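Le tiroir à cases

Quand Jayson Padilla a quitté l'appartement de Coltville, il a laissé sur la table un petit meuble à tiroirs et une enveloppe. Dans l'enveloppe il y avait la clé de la cave et 4 lignes écrites au crayon. Kamran Jatoi les lut debout, avec son manteau encore fermé.

« Je te laisse le meuble. Les choses petites se perdent toujours chez toi. Mets chacune dans sa case et n'en parle à personne. »

Kamran habitait au 19 de la rue Marquez depuis le mois de mai. Il n'avait pas encore appris à ranger. Dans ses poches, dans ses tasses, sous son lit, il gardait des boutons, des perles, des bouts de ficelle, un timbre d'Illamness qu'il n'avait jamais collé. Il pensait que les objets attendaient quelque chose et qu'il serait impoli de les presser.

Ce soir-là, il débarrassa la table blanche de ses journaux. Il tira un tiroir, et il fut surpris de la douceur avec laquelle le plastique gris laissait passer la lumière. On voyait les cases avant même de se pencher. Il lui sembla que c'était une maison dont on aurait peint les murs avec de la fumée.

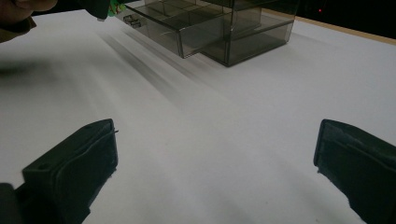
Le tiroir ouvert sur la table blanche.

Il commença par le plus facile, qui était aussi le plus vert. C'était une petite chose achetée avec Jayson à la foire de Ploltundale, un jour de pluie, et dont ils n'avaient jamais su dire le nom. Jayson soutenait que c'était un fruit. Kamran y voyait un oiseau qui dort.

Il chercha longtemps la bonne case. Devant, elle serait trop regardée. Au fond, elle aurait peut-être froid. Il rit un peu de lui-même, parce qu'il avait cinquante ans passés et un métier sérieux.

— Alors, fruit ou oiseau ? demanda-t-il à voix haute.

Le réfrigérateur se mit en marche dans la cuisine. Dehors, une voiture cherchait une place et n'en trouvait pas.

Kamran prit le crayon de Jayson, qui était resté dans l'enveloppe, et découpa une étiquette dans le bord du journal. Il écrivit « fruit », puis il l'effaça avec le doigt. Enfin il écrivit « à demander », et il alla chercher le téléphone.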